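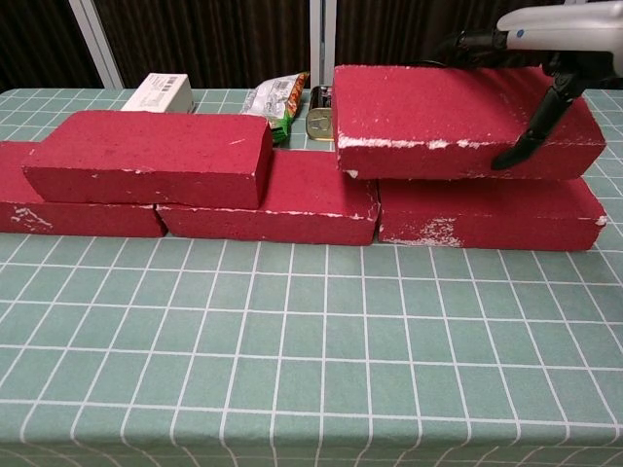

**Thread: does "task complete" mean anything in the Tenano guidelines?**

**brickbybrick_fm** wrote:

I've been through the draft good practice guide for tabletop stacking twice now and I still can't tell what counts as a pass. Section 9 says the wall must be "stable on release." Stable for how long? Measured by who? Our group was told to log a result for every trial, and two of us scored the same trial differently last week.

My reading is that an upper brick has to bridge a joint and sit flat before you score it. If the gripper is still touching it, you don't have a result. You have an arm holding a brick.

Farzana Minhas

**orton_shopfloor** wrote:

You're asking a guideline to do the job of a test method. It was never meant to settle scoring. We used the Erari checklist for 200 trials and it was fine. Everybody knew what a wall looked like.

**brickbybrick_fm** wrote:

"Everybody knew" is exactly what I don't trust. Who checked?

**mengal13** wrote:

I'm with Farzana on the scoring, but I think the bigger hole is object condition. The draft says "standard blocks" and stops there. Blocks with chipped edges don't sit like fresh ones, and the paint wears at the corners first. If you publish a success rate and don't say what shape your blocks were in, I don't see what I'm supposed to compare it to.

**orton_shopfloor** wrote:

Then swap them out. Real parts get beat up. I'd take a number from scuffed blocks over one from a clean set any day.

**mengal13** wrote:

So would I! Just write it down.

**f_bukhari** wrote:

Scoring is the small stuff. Read the part on people near the cell. It says staff should keep "a suitable distance" while an arm is in motion, and that's the whole sentence. Tape on the floor is mentioned once, with nothing on which side of it you stand or who can cross it. Same with cables: "kept tidy where practical." I've never met a cable that someone found it practical to tidy.

What I'd want in there before anyone signs off:

- Where a person may stand while the arm is live, marked on the floor, and who has the stop button.
- Cables and loose electronics off any floor that people walk on.
- What else may be on the table. A row of groceries and a pencil cup behind the blocks is fine if it's the same row every time and it's listed.
- Start layout recorded before the first move, including any block set apart from the line. 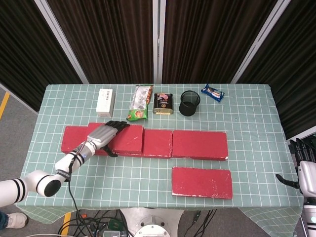
- One person scores, a second person scores blind, and both sheets get kept.

Faisal Bukhari

**orton_shopfloor** wrote:

Two scorers for stacking bricks. You'll spend more on clipboards than on the arm.

**f_bukhari** wrote:

Maybe. But I've read comment 3789 on the draft, and it claims a near perfect rate with one scorer who also wrote the code. I don't believe it, and nothing in the guide would make them show me why I should.

**brickbybrick_fm** wrote:

Okay, I'll send in two comments, one on release and one on block condition. Faisal, can you do the floor one? Comments close at the end of June. I don't expect much - the last round got a thank-you email and the same text back.

**orton_shopfloor** wrote:

Put me down as against the second scorer. I'll sign the cable one.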